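# Tratside Beds and Laundry

Notes on the folding and bed-making set, kept by Howard Bellamy. Version 18, last tidied in February.

## What's covered

Shirts, duvets, quilted things, and whatever people leave on a bed while swearing it's clear. Clothes are folded on the bedding, as at home, which means a soft surface that creases whenever the shirt does. Phones, cables and papers stay where they were put down.
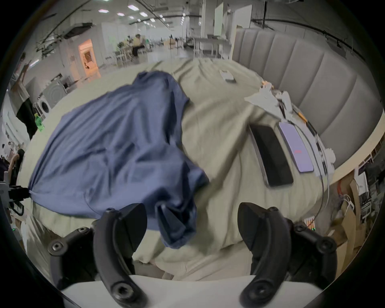
Gridano wrote in to say that a shirt ought to be folded on a table, sleeves in first, and that anyone using a duvet deserves the result. Noted. The label `fold_soft` stays.

## Labels

- `lift` – garment leaves the bedding
- `fold_soft` – a fold made on the bed
- `spread` – quilt or duvet pulled out
- `heap` – self-explanatory, and popular

Quilted covers get a file of their own, `quilted.csv`, with 47 rows. They're bulky, they hide their own corners, and they have opinions about which way round they go.

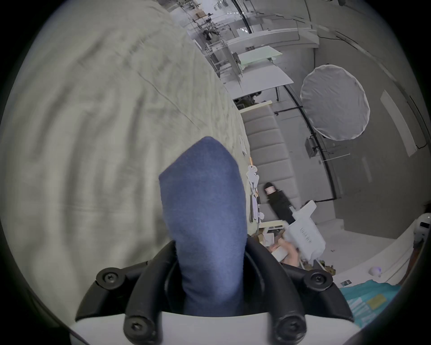 Edges and fastenings go in the `trim` column. Leave it blank if you can't tell; 21 entries already say "sort of".

## Known problems

`heap` and `fold_soft` overlap – mostly on my attempts.

Contact: Howard Bellamy, Tratside | © Tratside | Back to top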